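Kovamis opens its repeat prescription line to everyone in Ulen
19 July 2021

Hello, I'm Dilani Sheikh and I run Kovamis, the pharmacy messaging service. From today anyone in Ulen can text us for a repeat prescription!

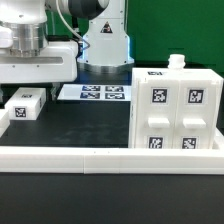
We tried it first with 60 patients at the Gekero surgery, and they were lovely about the early hiccups (thank you, all of you).
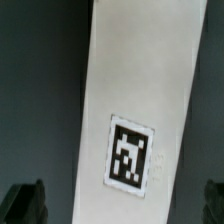 You text, your surgery approves it, and we text back once it's bagged up. Nearly 500 people have joined already. 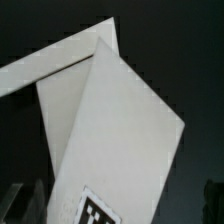

How to join

Ask at the surgery desk or at Mac an tSaoi chemist's. It's free.

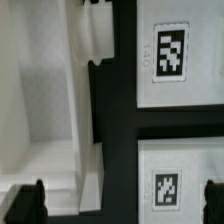 Press contact

Ring Maeve Mulligan at Kovamis, weekdays until five.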